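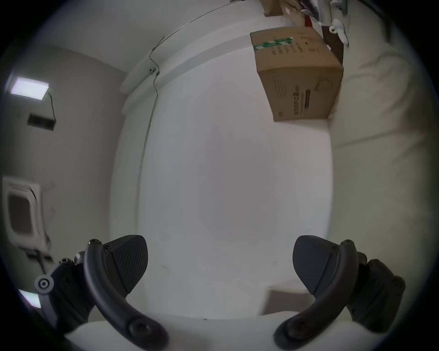
Bronbridge Tenant Help, Trirville building
Ticket subject: Ticking noise in the small bedroom, near the ceiling
Opened: 10/27/26
Opened by: Sarmīte Butkienė
Handled by: Piret Sakalauskas
Status: Closed

Message from tenant

Hello, and thank you in advance for reading all of this, because I know it's going to get long. There's a ticking in the small bedroom. It comes in little bursts, tick tick tick, then nothing for a while, and then just as I've decided I imagined it there's another one. I hear it best lying down, which is of course when I would most like not to hear it. It started in September, I think, when the evenings got cooler, but I had a lot going on that month and wouldn't swear to it.

I've already ruled out a few things so you don't have to. It isn't the clock (I took the clock out to the kitchen and it went on). It isn't the bed, as far as I can tell, since I stood in the middle of the floor and still heard it. The neighbor upstairs has been very sweet about it and walked around in slippers and then in shoes while I listened, and neither one matched.

My best guess is the thin dark cable up by the beam, the one that bends around the little metal clip and then runs down. I don't know what it belongs to. It was there when I moved in. I'd rather not pull on it without asking somebody first!

Sarmīte

Reply from Piret

Hi Sarmīte, thanks for doing so much of the legwork, and please thank your neighbor for the shoe test. You were right not to pull on it. According to our building notes, that cable is an old antenna lead that Rätsep put in for the previous tenant. It isn't connected to anything now, and we have it down as safe to leave in place.

Could you try a couple of things for me when the ticking is going on? First, leave the heat off for an evening and see if it's any quieter. Second, is there anything up high that might be touching the wall or shifting a little? Shelves, boxes, a picture hook, that kind of thing. A carton of papers can make an amazing amount of noise when the air in a room warms up.

Piret

Message from tenant

Well, there is the cardboard box. It lives on the ledge up near the ceiling and it has my winter curtains in it, plus a jigsaw puzzle of 1,000 pieces that I have been meaning to give to my sister. I brought it down with the step stool and left it in the hall overnight. Still ticking, so the box went back up.

With the heat off it was quiet, though. I sat up until past midnight with a book to be sure and heard it only 2 times, very faint. The next night I put the heat back on at 8 and it was ticking away before I had finished brushing my teeth. So that seems like something, doesn't it?

I also changed the bed while I was at it. The green sheet is smoother than the old one and doesn't rustle, and I wanted one less noise in the room to argue with. The navy thing I keep on top has stayed put, bunched up and all, because I get cold feet.

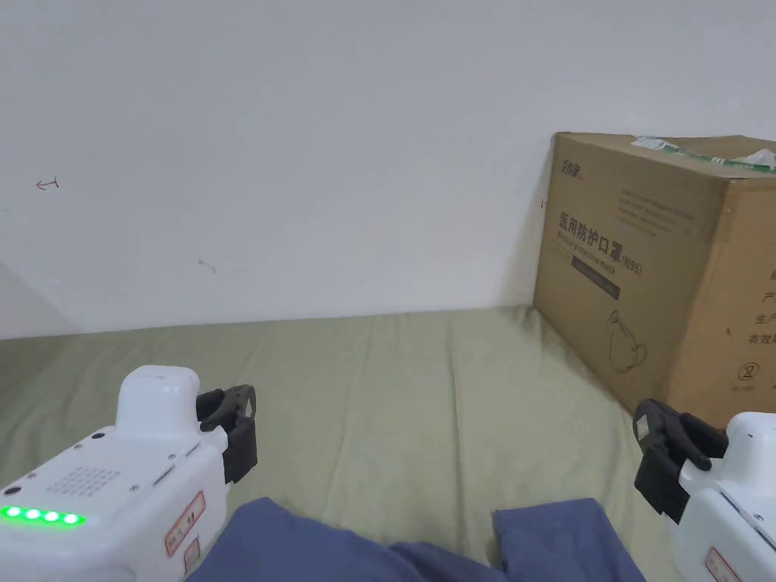

Should the bed be pulled away from the wall before someone comes to look at the cable?

Please do, if you can manage it by yourself without straining anything. A couple of feet is plenty, enough for a person to stand a ladder flat on the floor, and if it's too heavy just leave it and we'll move it together when I get there.

Message from tenant

It's on little felt pads, so I'll manage. I'll strip it too so you don't get dust on everything.

Visit note, Piret

Came by with the short ladder. Heat on when I arrived, ticking clearly audible. Put a finger on the cable next to the clip and the sound stopped; took it away and it came back. The cable is a bit tight over the edge of the beam, and as the room warms it slips against the metal in tiny jumps. Eased the clip open, gave the cable a little slack, and tucked a scrap of felt between the two. Tidied the long drop on the way down. Wiped the ledge.

Parts: Istix felt strip, cut from the 300 mm roll in the van. No charge to tenant.

Asked Sarmīte to listen for a week with the heat on as usual. If she'd like the old lead taken out altogether, that's a separate request, and it would mean touching up the paint.

Message from tenant

A week and not one tick. I did lie awake the first night, but only because I was listening so hard for it. Leave the cable where it is, please, I don't want the paint disturbed and I've grown used to the look of it. The bed is back against the wall. Thank you for being so patient with me, and for the tip about the radiator key, which I've now found in the button jar.

Closed by Piret Sakalauskas. Related: radiator bleed request, same unit, see separate ticket.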